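5.3 Rack snagging during unloading

The most serious fault we met in the kitchen trials did not involve a dropped dish. It involved the lower rack of the dishwasher, and it took us longer to understand than any other fault in this section.

The unloading task ran on the Plorken humanoid in the test kitchen at Groltutwood. Over the trial period we logged 1,197 reaches into the lower rack. In 61 of these the hand or wrist caught on the wire and the controller kept pulling. Most of these snags cleared within a second or so, when the fingers slipped free. In 9 cases they did not, and the robot either dragged the rack along its runners or began to lean towards the machine. One of the 9 ended with a fall on to the open door, which bent a hinge and cracked a shell on the forearm. No one was inside the marked area at the time and no one was hurt.

We first took the snags to be a vision problem. The wires are thin and dark, they overlap when seen at a slant, and the depth estimate in the lower rack was poor throughout. It seemed likely that the hand was simply being sent to the wrong place. Ya-wen Tsai went through the logs of all the snagged reaches by hand and found that this was true of fewer of them than we had thought. In most cases the fingers had arrived where they were meant to. The trouble came on the way out.

The retreat motion had been written for open shelves. It closes the fingers, lifts the hand a short way and then draws the elbow back. On a shelf this is harmless. In a rack, a finger that closes on a small item can also close round the tine beside it, and the lift then loads the wire sideways. The wrist force sensor reads this load as the weight of a heavy object. The controller had been tuned to hold heavy objects firmly, so it gripped harder. Pulling harder on a fixed rack moves the robot and leaves the rack where it is, and the balance controller answered by shifting the hips forward.

Small items were much worse than plates. Cutlery that had fallen out of its holder and lay low among the tines was the hardest case, and we would advise anyone repeating this work to include it from the start. Our own early trials left it out, and the snag rate in those runs looked better than it should have.

A second cause was found in August, when Khôi Triệu replaced the wrist cover on the right arm. The older cover had a raised seam that could ride up over the top of a tine and sit behind it. The Hastex replacement has no raised seam. We have not separated the effect of the cover from the effect of the software change described below, as both went in during the same week. This was a mistake in how we planned the work.

Figure 7. Right hand in the lower rack of the dishwasher, left hand open and empty. View from the head camera. 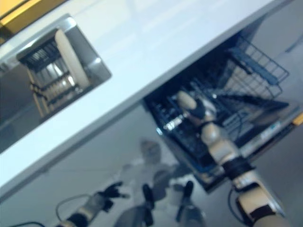 The software change has two parts. The retreat now begins with a short opening of the fingers whenever the force at the wrist points more than a set angle away from vertical. If the force does not fall after this, the arm goes slack and the robot waits for a person. The second part is a limit on how far the hips may move forward while either hand is below the height of the worktop. The limit is crude and it makes some reaches to the back of the rack impossible.

With both changes and the new cover in place, we saw 4 snags in the final set of runs, all of which ended in the slack state. The final set was much shorter than the main trials, and we do not claim a rate from it. In two of the four the item fell back into the rack when the fingers opened. We accept this as the price of letting go early, though it would not be acceptable with glass or with knives pointing upwards.

The emergency stop needs a separate note. During the fall the operator pressed the stop as soon as the lean was noticed. Cutting power at that point removed the torque from the legs as well, and the robot went down faster than it might have done if left alone. The stop now puts the arms into the slack state first and holds the legs for a short time before power is removed. We recommend that the stop be tested with the hand inside the rack as well as in free standing, which is how it had been tested before.

5.4 Limits of the fault log

The counts above depend on a snag being marked by the person watching. Very short ones were probably missed.

Related items
Grip force and false weight in household arms
Zepeda kitchen task set: notes for users
Safe stopping of standing robots near furniture
Depth errors on thin wire objects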